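お問い合わせ番号 661
件名：石彫「踊るセイウチ」の台座のがたつきと、底面の白い粉について
状態：対応中(お客様のご返信待ち)
窓口：Tratar 彫刻ギャラリー アフターケア係

お客様(Sándor Szekeres 様)より

お世話になっております。2月にそちらで蛇紋石のセイウチを購入した Szekeres です。届いたときは家族みんなで歓声をあげまして、妻などは毎朝コーヒーを持って眺めに行くほど気に入っております。牙のところの磨きが本当にきれいで、夕方の光が入ると緑がふわっと明るくなるんですよね。

さて、困っているのは二つです。ひとつめは、飾り棚に置くと作品がわずかに揺れること。指で背中を押すと、こつん、と音がします。ふたつめは、底のまわりに白っぽい粉が出てくることです。拭いても何日かするとまた出てきます。石が傷んできているのではないかと心配で、夜中に気になって見に行ったりもしています。お手すきのときに教えていただけますでしょうか。

担当(Bernardo Marinho)より

Szekeres 様、ご丁寧なお便りをありがとうございます。アフターケア係の Marinho です。奥様の毎朝のコーヒーのお話、こちらの店の者にも読んで聞かせてしまいました。あのセイウチは私も荷造りを手伝った一点ですので、可愛がっていただけているとわかって嬉しい限りです。

まず粉のほうですが、石そのものが崩れているとは限りませんので、今夜はどうぞゆっくりお休みください。蛇紋石の彫刻は底面だけ磨かずに、やすり目を残してあることが多く、その目に研磨のときの粉が詰まったままになっていることがあります。揺れるたびに底が棚とこすれて、少しずつ落ちてくるのかもしれません。そうだとすれば、二つのお悩みはひと続きのものということになりますね。

お手数ですが、次のことをお試しいただけますか。

1. 柔らかい布を敷いた机の上に、作品をゆっくり横に寝かせてください。牙は別の部材を差し込んであるので、牙を持たずに胴を両手で抱えるようにお願いします。
2. 乾いた筆か、使い古しの柔らかい歯ブラシで底面を掃いてください。水はまだ使わないでください。
3. 棚の上に水準器を置いて、棚のほうが傾いていないか見てください。

お客様より(返信)

早速ありがとうございます。言われたとおりにやってみました。筆で掃いたら、まあ出るわ出るわで、小さじに半分くらいの粉が取れました。底にはおっしゃるとおり細い筋がたくさん入っています。

棚のほうは水準器の泡がきちんと真ん中に来ました。念のため台所の調理台にも置いてみたのですが、やはり同じようにこつんといいます。ということは棚のせいではなさそうですね。

それから、前に使っていた Ogola のワックスが戸棚に残っているのですが、これを底に塗ったら粉は止まるでしょうか。 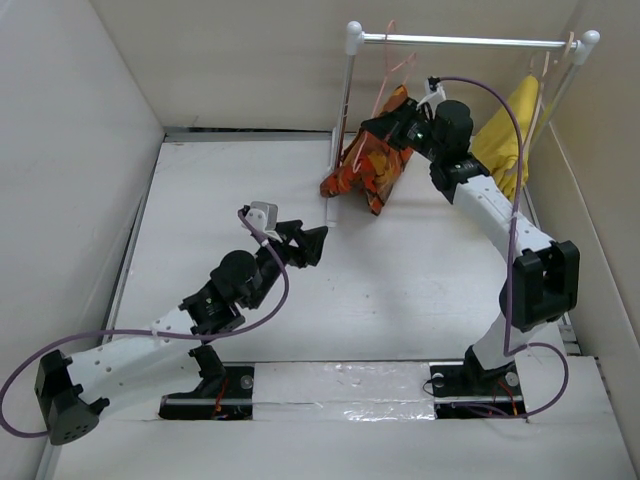

担当より

ワックスのご質問、先にお答えしておきますね。底面には塗らないでいただけますか。磨いた面なら薄く塗って乾拭きしてよいのですが、底の粗い面に塗ると残った粉とワックスが練り合わさって、あとで取るのにたいへん苦労します(実は私も若いころ、自分の持っていた小さなアザラシでこれをやりました)。ひとつ、置き場所のほうもご相談させてください。深い緑の石は背景でずいぶん見え方が変わるもので、写真の、白い台の三方を淡いベージュの壁で囲んだような組み合わせですと、輪郭がすっきり出て、底の影の具合も見やすくなります。ベージュの厚紙を棚の奥と左右に立てるだけでも似た感じになりますから、がたつきを調べるあいだだけでもお試しになってみてください。

さて、調理台でも同じ音がするとのこと、これは大事な手がかりです。作品の底のどこかが少し高くなっているのでしょう。カーボン紙がお手元にあれば、平らな台に白い紙を敷き、その上にカーボン紙を黒い面を上にして重ね、作品をそっと載せて、背中を軽く一度だけ押してください。持ち上げて底を見ると、当たっている場所に色がつきます。色は乾いた布でおおかた落ちますし、残っても底ですので表からは見えません。

お客様より(返信)

カーボン紙、娘の机の引き出しにありました。やってみましたら、左の後ろひれの付け根と、胸の下あたりの2か所にくっきり色がつきました。右のほうはほとんどついていません。

背景の紙もやってみましたよ。これはいいですね。妻がこのままにしておきたいと言い出しまして、いまはちょっとした舞台のようになっています。

担当より

奥様にも喜んでいただけて何よりです。

2か所の当たりで原因がはっきりしました。胸と左の後ろひれを結んだ線を軸にして、作品が右へ揺れているわけです。直し方は二通りございます。ひとつは底の高いところを削る方法ですが、彫り手のサインが胸の下のすぐそばに入っておりますので、ご自宅で削るのはお控えください。もうひとつは、右側のすき間に薄いフェルトを挟む方法です。今回はこちらをおすすめします。

Uvitance のフェルト片を封筒でお送りします。裏の糊は剥がさず、まずは置くだけでお試しください。厚みが合ってから貼るほうがやり直しがききます。一枚で足りなければ重ねていただいて構いません。重さ500グラムほどの小品なら一枚でたいてい落ち着くのですが、セイウチはもう少しどっしりしていますので、少し多めに入れておきます。

なお、台座ごと新しく誂えたいというお気持ちになられましたら、Trestwood の工房で木の台を作ってもらえます。作品の底の形に合わせて浅く彫り込んでもらうので、フェルトも要らなくなります。急ぐお話ではありませんから、奥様とゆっくりご相談ください。

社内メモ(5月1日)
フェルト片を発送済み。底面の当たりは胸下と左後ろひれの付け根。粉は筆掃きで様子を見ていただく。再発するようなら底面の写真をお願いすること。似た症状は問い合わせ番号431にもあり、あちらはフェルト二枚重ねで落ち着いた。ご返信があるまで本件は閉じずにおく。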